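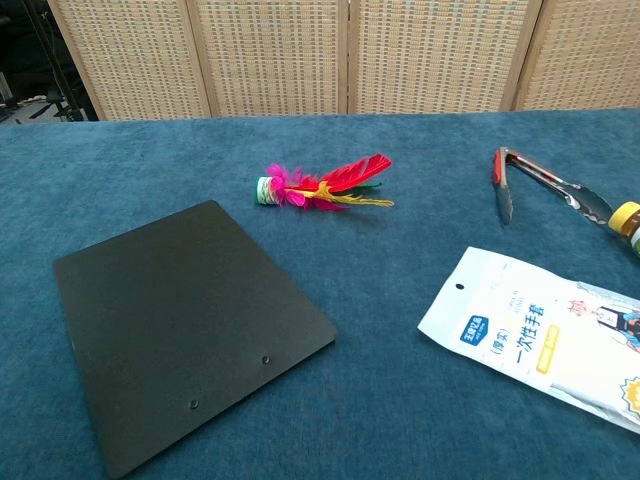 How does a robot learn to pick things up?
People show it how. They do a job with their own hands, record what they did, and give the recordings to a computer program. One recording of one job from start to finish is called a demonstration. The program studies many demonstrations and looks for what they have in common.

Why one example is too few
Think about learning to catch a ball. If you had only ever seen one ball, thrown one way, you might have trouble with a bigger ball or a higher throw. A learning program has the same trouble. If it has only seen tongs lying open with the grips on the left, it may not know what to do when they are closed or turned around.

At Gelton, a small workshop where examples are gathered, each job is recorded 21 times before anyone changes the job. The things on the table are moved a little between recordings. Tia Blackburn plans the jobs and writes them on cards. A card might say "Put the shuttlecock on the black board" or "Move the gloves to the other side of the table."

Why the things are so different
A shuttlecock for kicking games has soft feathers that bend when you touch them. Metal tongs are stiff, but they have two arms that can swing. A package of disposable gloves is made of thin plastic, and it can slip or fold. A flat board is hard to get your fingers under.

Each one needs a different kind of grip. You can try this at home with a feather, a spoon and a bag of cotton balls. Pick each one up slowly and watch your fingers. You will probably use your fingertips for the feather and more of your hand for the bag.

What gets recorded
The person doing the job wears a camera on the chest. It points forward and down, so it records the table and the hands from close to where the person is looking. The plain blue tabletop helps the objects stand out.

Brisa Arriaga has recorded 274 demonstrations at Gelton. She says the hardest part is moving at a normal speed. "When you know you are being recorded, you want to go slowly and be very neat," she says. "But people at home don't do it like that."

What about mistakes?
Sometimes a person drops something. If they pick it up again and finish the job, the recording can be kept, and the program can learn how to fix a mistake. If they forget what the card said and do a different job, the recording gets a new label or is taken out.

Heriberto Barrera checks the labels. A label is a short sentence that says what happened. If the label says "tongs" and the person moved the bottle, the program will learn the wrong thing, so he watches every recording to the end. He checks for 15 minutes and then takes a break to rest his eyes.

How many examples does it take?
It depends on the job. Moving one object to one place may need only a small set. The first full set made at Gelton had 800 demonstrations in it, and it was named Evon. After a program has learned from a set, it is tested with objects in places it has not seen before. If it does badly with one kind of object, more examples of that kind are recorded.

Does the robot understand what a shuttlecock is?
It does not know that a shuttlecock is for playing a game. It has learned that when the camera shows something like this, people usually move their hands like that. The rules of the game are not part of the recording.

Words to know
Demonstration: one recording of a job, from start to finish.
Label: a short sentence that tells what happened in a recording.
Set: many demonstrations kept together.
Grip: the way a hand or a machine holds something.

Written by Precious Chauke. Page last changed 22/10/2018.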